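The Geltar Letters

The bus to Brunell left at six, and Theda Vogler was on it with her mother's keys in her coat pocket. She had not been back since March. The house had been sold to a couple from Acuña who wanted it empty by the weekend.

She started upstairs. The closets took an hour. The desk took longer, for the letters were in it, almost 300 of them, tied in bundles with kitchen string. All of them were from Horacio Ibarra, and all of them were mailed from Geltar. She knew the name only as the man who had once fixed the roof.

She put the bundles in a storage bin and carried it down to the kitchen. 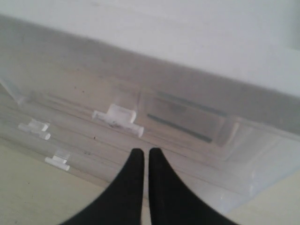

Burn them, Marites told her over the phone. Your mother kept that drawer locked for 30 years and you're going to sit there and read them?

Theda said she had only read one.

"And?"

"It's about gutters."

Marites was quiet. Then she asked what kind of gutters, and Theda read it to her. He thought copper was a waste of money. He had seen a heron on the river. He hoped the cough was better. He signed with his full name.

They did four more that way, with Theda standing at the counter in her coat. There was nothing in them anyone could be ashamed of. He wrote about the price of lumber and a dog with a bad hip. In the fifth he wrote that he had walked past the house on his last visit and the kitchen light was on, and he had not knocked.

"Read that part again," Marites said.

Theda read it again.

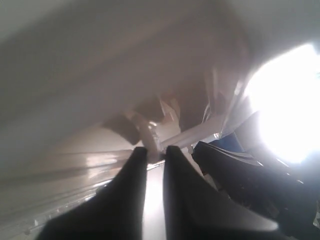

A small white part with a toothed or ridged rim.

It was dark by the time she hung up. She tied the string back the way she had found it and wrote the Geltar address on the inside of her wrist. The last bus was at nine. She washed the one cup she had used, turned off the kitchen light, and then turned it on again and left it.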